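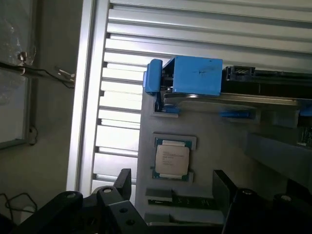 Women's access to driving licences in the Ullum district is governed by two sets of rules, and this report deals with the second of them. The first is national and makes no distinction between men and women. The second is the set of local practices at the licensing office in Trollasbridge, where an unmarried woman applying for a learner's permit is still asked for a letter of consent from a male relative. The letter has no basis in the licensing act. The practice can be compared to a processor chip seated in the shallow recess of a fixture plate: the recess has a raised border, and whatever is placed in it has to fit that outline. An applicant whose household does not match the outline assumed by the form (a widow's daughter, for instance, or a woman living with an aunt) has no obvious place in the procedure.

Report by Akinyi Nyaga and Njoroge Mutiso, second-year course in Public Administration, Jorninard College

1. Question

The report asks how the consent letter came to be treated as a requirement, how office staff and religious leaders justify it, and what effect it has on applications. It does not deal with driving test pass rates or with the cost of lessons, although several of the women interviewed raised the cost without being asked.

2. Method

We carried out 11 interviews with women who had applied for a learner's permit at the Trollasbridge office. Interviews were held in June, in the reading room of the Tiwari library, and lasted up to 80 minutes. We also spoke to two clerks at the office and two religious leaders who had made public statements on women and driving. All those interviewed were promised that they would not be named. Akinyi Nyaga carried out the interviews with applicants. Njoroge Mutiso carried out the rest and obtained the printed forms.

Applicants were found through a notice at the library and then through each other. The sample therefore leans towards women who know one another and who use the library, and no general figures can be drawn from it.

3. Findings

3.1 Origin of the letter

The present application form has a box marked "Supporting papers". It does not say what these are. Both clerks stated that the letter was already being asked for when they started work and that they had been shown how to file it. Neither could point to a written instruction. One believed it was a matter of insurance. The other described it as a courtesy to the family.

3.2 Justification

The religious leaders disagreed with each other. The first held that a woman should not drive without a guardian's knowledge, but said that this was a matter for the household and that he had never asked the office to enforce it. The second said that he knew of no religious ground for the letter and considered it an office habit. Medical arguments against women driving were mentioned by several applicants as something they had heard from relatives. We found no source for these and did not pursue them.

3.3 Effect on applications

Most applicants had provided the letter without objecting. Their reasons were practical - the office is open to new applicants only on Wednesday, and a refused form means waiting another week. One applicant quoted the licensing act at the counter and was given her permit the same morning. Another did the same and was told to come back when the supervisor was in. The outcome appears to depend on who is at the counter.

4. Discussion

An unwritten rule is harder to challenge than a written one. There is no decision to appeal against, as an application without the letter is recorded as incomplete and not as refused. This also means that the office's yearly return shows no refusals on these grounds, and the district has no reason to look into the matter.

We recommend that the box on the form be replaced by a printed list of the papers required by the act, and that every form handed back be entered in the register with a reason. Neither change needs new legislation. A copy of the report has been sent to the licensing office, and any reply will be added as an appendix.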